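# The Silell arm kit, and the practice rooms that come with it

I sell one thing, and it's the Silell: a two-finger gripper and arm kit for people who want to build a robot at home or at the shared bench down the road. I started it in my spare room with Ignacio Núñez, who still does all the wiring diagrams (I'm not allowed near them any more).

Every kit comes with a login for Clutelum, our simulator, so you can get going while the parts are still in the post. You load a room, you drive the arm, you find out how awkward cupboards are! The one I keep going back to has an open wooden cabinet on a speckled floor, with a black handle on the front panel, and I've spent whole evenings just working out how to come at it.

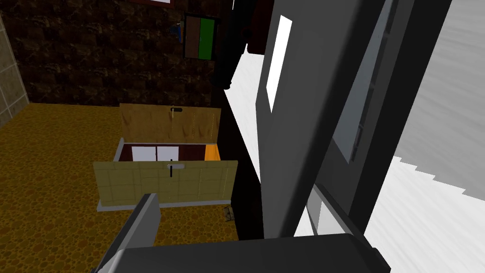
**Diter, November**

We've moved the workshop sessions to the upstairs room and there are 24 places this time. Bring a laptop and your own mug. Cristóbal Ibarra is running the first half, on setting up the arm model, and I'm doing the second half, which is mostly me driving things into walls and then explaining how to stop.

The new Clutelum rooms are in too. My favourite has square beige-brown tiles on one side and a golden-orange spotty floor on the other, and it's dim, so you learn to look for the pale pads on the fingers and steer by those.
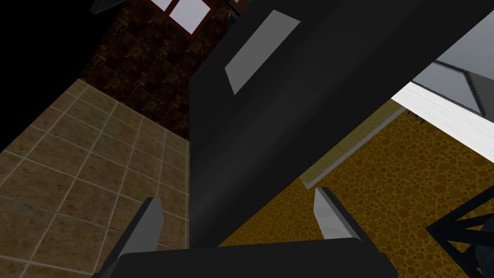
Finger spacing is the setting people write to me about most. Leave them wide open until you're nearly there, then close slowly. The default speed is 30 and I'd halve it for your first week, or longer if you've got a cat.

What you get in the box:

- arm links and gripper, flat packed
- 2 spare finger pads
- the Đàm control board, already flashed
- printed build guide (48 pages, with Ignacio's diagrams)
- Clutelum login card

You'll need your own screwdrivers and a solid table to clamp it to. I use an old door on trestles and it's fine, though it does wobble if I lean on it.

Spare pads and links are sold separately, just email me and say which size you've got.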